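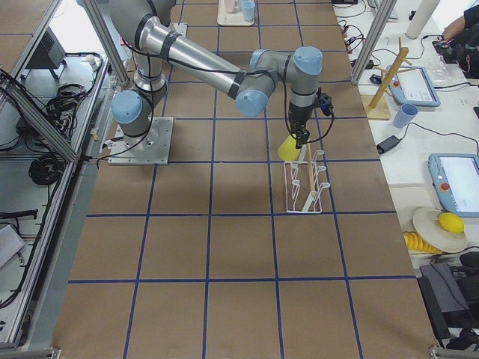 Search Sitport posts Go

Ok so Stero rum finally let the numbers out. Batch 6 is 3,000 bottles, cask strength, molasses base, no added sugar. Last one was gone in a week

Tried it at the Oyelaran bar in February. Big banana nose, bit of tar. Needs water. More than you'd think

12 reposts · 4 comments

Ayuba Dramani blended this one, same guy who did the Sudurow overproof. You can taste it, that salty finish again. Love it or dont

Price tho. Almost double batch 5?? Was hoping theyd hold it

Only 465 bottles going to shops over here, rest stays on the island. Ask your store now, not when it lands

Also the label says "small batch" and um. 3,000. Whatever, still buying one

More tonight when I open the Sudurow next to it. Same glass, same pour, splash of water in both

Last updated 4:10 pm

31 reposts · 9 comments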